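Kastunance cell: questions we keep getting
Maintained by Hiwot Tsegaye. Last changed 01/11/2018.

Does the cell really take old desktops apart by itself?
Parts of the job, on models we have taught it. The Surkia brochure says "any tower." I would not repeat that to a customer.

How often should the wrist camera be recalibrated?
The manual says every 400 cycles. Fulvio Bortolotti checks it after any gripper change as well, and I trust his habit more than the manual.

What does a tower look like once it's on the platform?
On its side, side panel off, interior up.
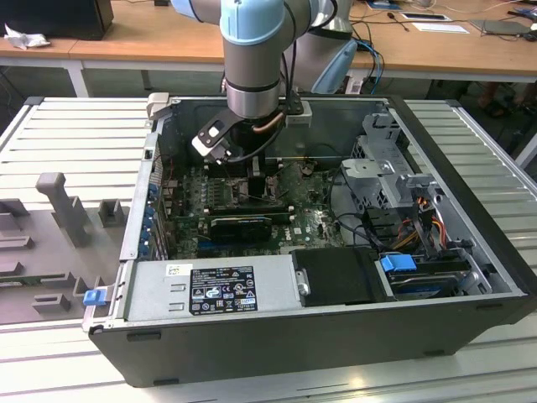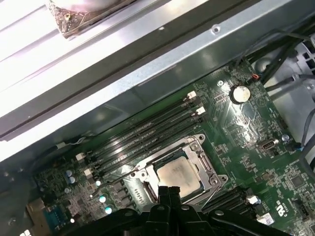
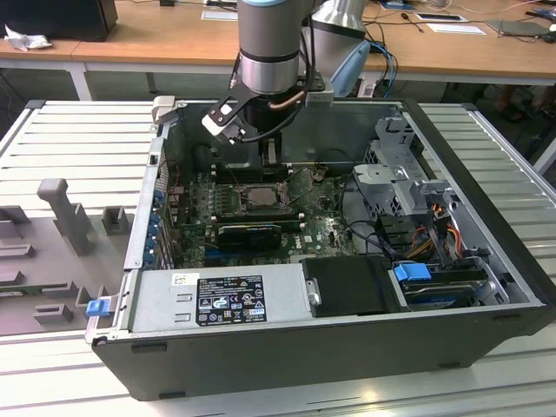
Arm over the open tower (first and third); CPU and memory slots from the wrist camera (second).

Can I skip the fixture check if the last run was fine?
No. A fine run tells you little about the next one. Push on each block by hand, and if one moves, stop and tighten it.

The log shows error 47. Is the gripper broken?
Maybe. The vendor's answer is always a new gripper — ours has usually been a cable. Reseat the connector at the flange, restart, and run the empty open-and-close test 14 times before ordering anything.

Will the self-tuning update fix our grip force?
We installed it in February and saw no difference. Keep your own settings written down.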